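How to Test Whether a Household Robot Can Do a Chore Yet

Most videos of robots doing housework show one good run. If you are trying to decide whether a machine is ready for a real chore, in a home or on a shop floor, you need a test you can repeat and a score you can compare with last month's. This page explains how we set ours up at Fevora. It works for a full humanoid, a single arm on a cart, or anything with a hand that has to open, close and let go.

What you need

A room with the floor it normally has. One chore. A printed score sheet. A stopwatch. A second person to reset the room between runs, so the operator stays at the stop button. Allow one afternoon for a set of 50 runs if the chore takes under two minutes.

Step 1. Pick one chore and write down where it ends

"Tidy the kitchen" is too big. "Open the lower drawer, put the dish towel in, close the drawer" is a good size. Write the start and the finish in one sentence each. For the drawer chore, ours read:

Start: robot standing, drawer closed, towel on the counter.
Finish: towel fully inside, drawer closed, hand clear of the front.

If two people would disagree about whether a run passed, rewrite the finish line until they agree. We argued over a towel corner sticking out for most of a morning before we added the word "fully."

Step 2. Time a person doing it first

Have someone do the chore ten times at a normal pace and take the middle of the times. Keep this number at the top of the sheet. A robot that takes eight times as long may still be useful overnight, but you want to know that it is eight times.

Step 3. Leave the room alone

The usual mistake is to clean up the test area until the robot can cope with it. Leave the carpet down. Leave the thin handles on the drawers. If the real room has an edge between carpet and a hard surface, run the test across that edge, and run it from both sides.

Mark the robot's starting spot with tape. Then mark three more spots within a hand's width of the first and rotate through them. A machine that only works from the first spot has memorized a position.

Step 4. Check what the hand camera sees

Before the first run, move the hand slowly through the whole chore with the motors at low speed and watch the wrist view. You are looking for the moments when the hand blocks its own target. Large hands do this a lot. Write down which parts of the motion are blind, and look at those first when a run fails.

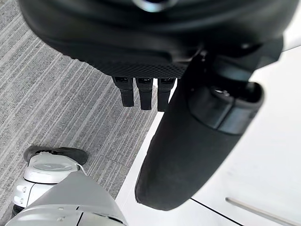

Wrist view with the hand over the edge of the carpet. Note how much of the view the palm and thumb-like digit take up.

Look for the robot's own body in the view as well. Feet and legs that show up low in the picture can confuse software trained on a bare arm. One of our early builds on the Fadus controller kept slowing down when it saw its own leg, and we lost two weeks looking for a fault in the wrist.

Thin metal bars and handles are a separate problem. Depth sensors often read shiny metal badly, so the hand may close short or push past. Do five slow approaches to each handle and record where the fingers stop. If they stop in different places each time, fix that before you start scoring.

Step 5. Run the set

Do 50 runs. Fewer than that and one lucky streak will change your mind. Score each run with one of these:

Pass. Finish line met, no help.
Assist. Finish line met after a person touched the robot or the object.
Fail. Finish line not met within the time limit.
Stop. Someone pressed the button.

Set the time limit before you begin and do not move it. Do not throw out a run because "the towel was folded funny." Towels get folded funny.

Write one line about every run that is not a pass. Short notes are fine: "thumb caught on drawer front," "let go early," "stood too far left." You will use these in Step 7.

Step 6. Repeat on another day

Batteries, sunlight and floor wear all change results. We do three sets, one in the morning, one in the afternoon, and one after dark with the ceiling lights on. That makes 150 runs for one chore.

Our drawer test in October had 83 passes out of 150. The after-dark set was the worst of the three. Most of the failures came at the handle, and very few came from the towel, which surprised the people who had spent the summer working on cloth.

Step 7. Sort the failures

Put the notes into groups by where in the chore the trouble started. These four groups have covered most of what we see:

Getting there. The robot stands in the wrong place or at the wrong angle.
Seeing. The target is hidden, too bright or too dark.
Holding. The grip is weak, crooked or too hard.
Letting go. The object sticks to a finger or drops before the hand is over the right place.

Work on the biggest group only. Then run the full test again from Step 5.

So can they do chores?

Some chores, in a room they know, with a person nearby. Picking up and placing firm objects is in decent shape. Drawers and doors are getting there. Anything that needs one hand to hold while the other works is still slow, and soft things in tight places fail often.

On a shop floor the picture is better, mainly when the parts arrive the same way each time. The Yousafzai packing cell we scored with this same sheet did 201 runs before its first stop. Moved to a bench with mixed parts, it needed help within the hour.

The score sheet is the same one used for the Altirus arm tests. Change the chore name and the two sentences at the top.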